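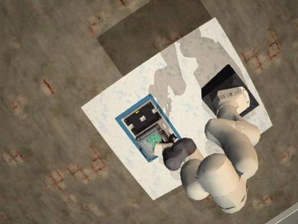

Home | Destinations | Travel Tips | Interviews | Contact

Femi Dauda had never traveled alone before he booked a month in Ruawai last October. He picked the town because the ferry was cheap and a cousin had liked it.

"I didn't have a plan past the first 3 nights," he said. "I had a room near the harbor and a bus map."

The room was at the Stanora, a small guesthouse with 17 beds and a shared kitchen. He paid 149 dollars for the first stay and then asked for a weekly rate, which was lower than anything listed online. He recommends asking at the desk, in the morning, when the owner is in.

The owner is Kamol Kaewmanee. She says most guests come for the beach and leave too soon.

"They don't go up to Tatov," she said. "The bus takes roughly an hour and it's a good market. Take the early one, though. By noon the fish is gone."

Dauda went twice. The second time he missed the last bus back and had to share a taxi with a couple from his guesthouse. He said the fare was fair but he should have checked the return times, which change after the summer.

Asked what he would pack differently, he named a rain jacket and better shoes. "I walked a lot more than I expected. The hill behind the harbor is steep."

He is going back in the spring and wants to spend the first week in Tatov.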